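Ondlow Repair Club News: the old towers

The cupboard at the Thambiah Street hall has a door again, in the sense that it can be shut. This has been made possible by moving its contents, namely the desktop computers people have been leaving with us since the library had its clear-out, onto every other flat surface in the building. The knitting group has been very good about it.

So the job for July is towers. We shall be opening them up, keeping what can be kept, and sending the remainder off to Codum for scrap. Last year's scrap came to 304 kilos and earned us 80 pounds, or as Anselmo Barrios put it, slightly less than we spend on biscuits.

Selvaraj Biswas is in charge of the benches and has asked me to pass on a few points to anyone coming for the first time. He asked me at some length. I have cut it down.

Lay the tower on its side before the panel comes off. Every year someone takes the panel off with the thing standing upright and then spends the evening under the table looking for a screw. Put the screws in a jar. Put a label on the jar. "I'll remember" is not a label, though we do have one jar which says exactly that.

Touch bare metal on the case before you touch anything green. Jumpers of the crackling sort should be left at home, including the one Heikki Eskola wore in the spring.

Take out the easy things first. Memory has a catch at the end of the slot and comes up straight once the catch is pushed back. A graphics card is held by the slot and something at the back of the case, and will not be hurried. Hard drives on plastic rails slide out if you squeeze the rails, and refuse entirely if you swear at them, which has been tested.

Leave the power supply in one piece. It has a label on top covered in small print and symbols, and all of them, taken together, mean don't open it. Take it out whole and put it on the shelf marked POWER. Oranuch Chaimongkol will test the ones worth testing.

Processors get a tray of their own. If the socket in the middle of the board is empty, please write "no CPU" on the job card before you do anything else. Last time we passed three such machines round the room for a fortnight, each of us certain that the next person would get them going.

Cables are the usual grief. The red, yellow and black ones belong to the power supply and go with it. The flat blue ones for the drives are useful, so coil them and drop them in the tub. Do not plait them. They were very pretty, Anoma, but it took Selvaraj an hour.
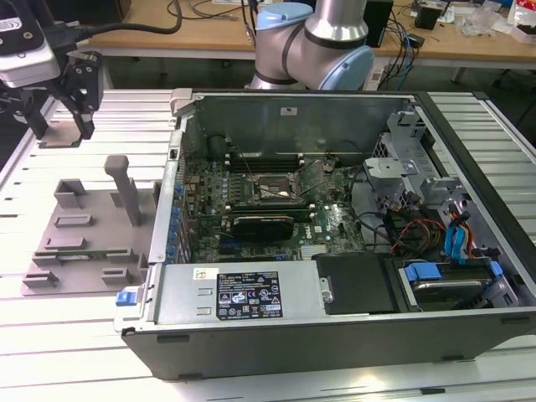
When and where

Opening evenings run through July at the hall, doors at seven, kettle shortly after. Bring a cross-head screwdriver if you own one, with your name on it if you hope to own it afterwards. Anoma Debnath has the sign-up sheet and the key to the cupboard, which she would like it known she is not lending out again.

Anyone with a tower to donate should ring first. We are fond of you all, but the knitters want their table back.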